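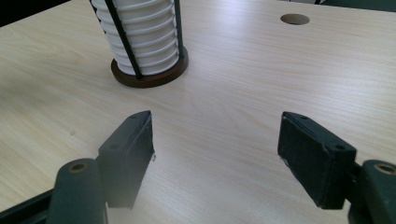 Proseldale Youth Rugby: progress report to the Meltcombe Fund
February 17, 2021

The grant has now paid for 2 coaching courses, and all four coaches who signed up have passed. Simone Queiroz took over the under-14 side after finishing hers and will run both age groups until June.

Registrations stand at almost 50 players. Most of last year's under-12s came back, but we are still short of front-row forwards, and two fixtures were played with uncontested scrums. The away match at Siteck was called off with a frozen field and has yet to be rearranged.

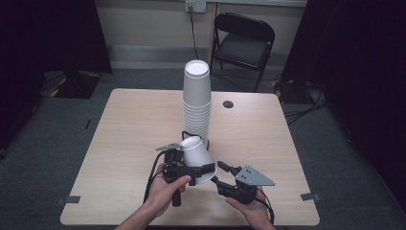
Spending is within budget. Tackle bags and post pads were bought from Vương and delivered in one load. The training lights cost more than quoted once the new cable run was added, and we moved money from the travel line to cover it. Travel has been light, with four away games so far, all of them close by.

Still to do before the final report:
Replace the torn pad on the scrum machine
Book the referee course
Fix a new date with Siteck
Send you the receipts for the lights

We are not asking for any change to the payment schedule.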